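Mendstead Opens Wage Theft Reporting Line

18 Aug 2020 – Mendstead, a legal aid organization in Uton, will open a confidential reporting line for domestic workers in October. Intake is available in 8 languages. Reports of withheld pay or confiscated documents will be referred to labor investigators with the caller's consent.

"Callers do not have to give a name," said Aurelia Bucur, program director.

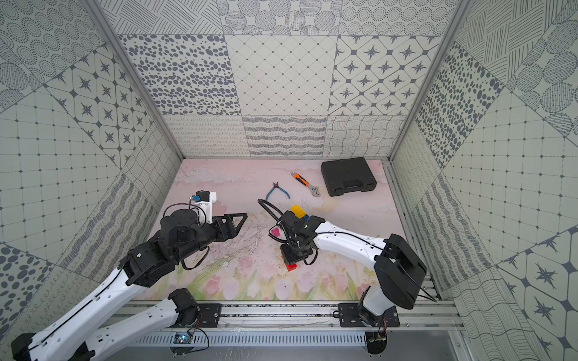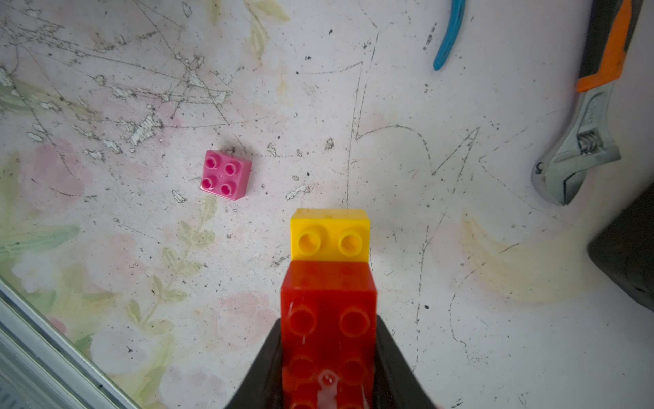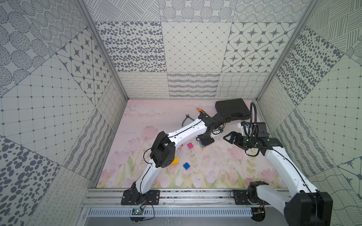

Media Contact

Sze-wing Kao, Mendstead, Uton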